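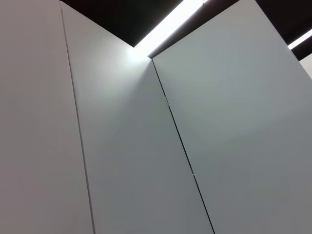
Halyna Tkachenko hangs tall panels for a living. Some are closet doors, some are pantry fronts, and some don't open at all and are there to cover a run of pipes or the side of a refrigerator. She has worked for Flukero, a small cabinet shop, long enough that the newer installers call her when a door won't sit right. We talked over two afternoons, once at the shop and once on the stairs outside a job, while she ate a late lunch out of a thermos.

She started out in kitchens, doing base cabinets and countertops, and moved to full-height work when the shop began getting more requests for it.

"People wanted storage up to the ceiling," she said. "Before that they'd leave a space on top, put baskets up there, and get dust on the baskets. Then everyone had seen a hallway with flat doors all the way up and they wanted the hallway."

The plain look that customers ask for is harder to install than the kind with frames and molding, she said. A frame gives the eye somewhere to stop. Molding hides a wavy ceiling. A flat front in a matte pale color hides very little.

"You have a big blank surface and then a line. That's all there is to look at, so people look at the line."

The line is the gap between one panel and the next. Tkachenko spends more of her day on gaps than on anything else. She sets them with plastic shims from a coffee can, and she carries two sizes in her apron pocket so that she doesn't have to climb down for the can. She starts with the panel in the middle of a run and works outward. Other installers start at a wall. She doesn't argue with them about it, but she thinks a wall is a bad place to begin.

"The wall is the worst thing in the room. It's older than you, it leans, it's got forty years of paint in the corner. If you start there you bring the lean with you."

When the middle panel is plumb she checks the neighbors against it, first at the top, then at the bottom, then at eye level. The check at eye level is the one she trusts least.

"At eye level they all look fine. I get down on the floor and look up. From down there the lines run away from you and if one is off, it shows. I've had customers walk in on me lying on the drop cloth and ask if I'm all right."

She likes to do this with whatever light the room is going to have. A work lamp on a stand throws shadows in the wrong direction, and a gap that looks even under the lamp can look fat on one side when the ceiling lights come on. If the electricians haven't finished, she will leave the last adjustment for another visit. The shop doesn't love this. A second visit costs money, and the office has asked her more than once whether it could be skipped.

"I tell them it can be skipped if they want to take the phone call," she said.

**Hinges and height**

A tall door is heavy, and the weight is the second thing customers don't think about. Flukero buys most of its hinges from Sallovetti, and Tkachenko has no complaints about them except that the adjustment screws are soft and strip if you use the wrong driver. She keeps one driver for those screws and doesn't lend it.

How many hinges to use is a matter of height, weight, and how the door will be treated. She puts an extra one near the top, where most of the pull is. On a closet for children she puts in another.

"They swing on it. They put a foot on the bottom edge and go for a ride. I did it, you did it."

I asked how long a hinge job takes. She said the hanging is quick and the adjusting is slow, and that she wouldn't put a time on the adjusting. A panel will move a little after it has been up overnight. She doesn't know if that's the screws settling or the panel getting used to the room, and she isn't very interested in which. She comes back in the morning with her coffee and does it again.

The biggest job she has worked on was at a converted building called the Opoku, where the owner wanted the same closet in every apartment. There were 200 doors, all the same color, delivered over the course of a December when the freight elevator was out for part of the month.

"We carried them up. Two people to a door, and you have to tip it on the landing to make the turn. I know those landings very well."

The doors had come finished from an outside shop, and 10 of them were a slightly different gray from the others. It didn't show in the loading dock. It showed when they were standing next to each other upstairs. The owner's first idea was to mix them in and hope. Tkachenko's idea was to put the odd ones together, in apartments where a full closet could be made from them, so that no odd door would stand beside a regular one. That was what they did in the end. She still thinks it was the right call, though she said the project manager deserves credit for agreeing to move doors that were already hung.

**Finish**

For gray and off-white fronts the shop uses a matte coating from Brilinum. She likes it because it doesn't glare, and dislikes it because it holds on to fingerprints if people have been cooking. Her advice on cleaning is short: a damp cloth, then a dry one, and no scrubbing sponge, ever. The sponge polishes the spot, and then there's a shiny patch the size of a hand that can't be made matte again.

"The customer says, but I got it clean. Yes. It's very clean."

With doors that have no handles, hands go to the same place every time, and that's where the finish wears first. There are a few ways to open a door without a handle. You can use a push latch, or cut a groove down the back of the edge for fingers, or leave the gap a little wider on one side and let people pull from there. She prefers the groove. The push latches work well for a year or two and then someone leans on the door with a laundry hamper and the catch is never the same.

"And people don't push where the latch is. They push where they're standing."

Some of her customers come back and ask for handles after all. She doesn't mind. She drills the holes with a jig and a backing block, and it takes her less than a morning to do a bedroom wall. What she does mind is when they have already tried it themselves.

Edges are a subject she can talk about for some time. The face of a panel is tough enough. The long edges take the damage, mostly in delivery, when a door is set down on a corner or slid past another one in the truck. A tiny chip on an edge looks like nothing when the door is lying on sawhorses. Once the door is up, with a dark gap beside it, the chip catches light.

"A little pale dot in a black line. You'll see it for the rest of your life, if it's your house. A guest won't see it."

She repairs what she can. The kit is a set of wax sticks, a plastic scraper, a fine brush, and a jar of the coating left over from the job. She fills, scrapes flat, and touches the color in with the tip of the brush, and she stops before she thinks she's finished. Going over it again makes a bump. For chips right on the corner of the edge she usually tells the customer to leave it alone for a few weeks before deciding. Most of them don't call.

I asked whether she ever sends a panel back.

"For a bow, yes. If it's bowed I can pull it in with the hinges a little, but a little is all. For a dent in the face, yes. For a dot on the edge, it depends who's paying and how far it came."

A replacement for one full-height front can run the customer 800 dollars by the time it has been made, coated, and driven out, and she thinks people should hear that number before they decide that something bothers them.

**At home**

Her own closets have curtains. She put up a rod when she moved in, meaning to build something, and the rod is still there. She had a set of fronts made a few years ago out of leftover stock. They are in her garage behind the snow tires.

"I'd have to do the ceiling first. The ceiling is terrible. And if I do the ceiling I have to take everything out of the bedroom, and then where do I sleep?"

She's been teaching one of the younger installers, and she has him do the gaps with the shims and then take the shims out and look for a while before he touches a screw. He is fast with his hands and she wants him to be slower with the driver. When he asked her how even was even enough, she had him lie down on the drop cloth.

The job outside which we had lunch was a hallway, a run of fronts from the entry to the bathroom door. The floor there dropped toward the bathroom by more than the customer had been told. Tkachenko had decided to keep the tops level and let the difference go into the base, where a strip of trim would cover it. The trim hadn't come. She screwed the lid back on the thermos and went in to call the shop about it.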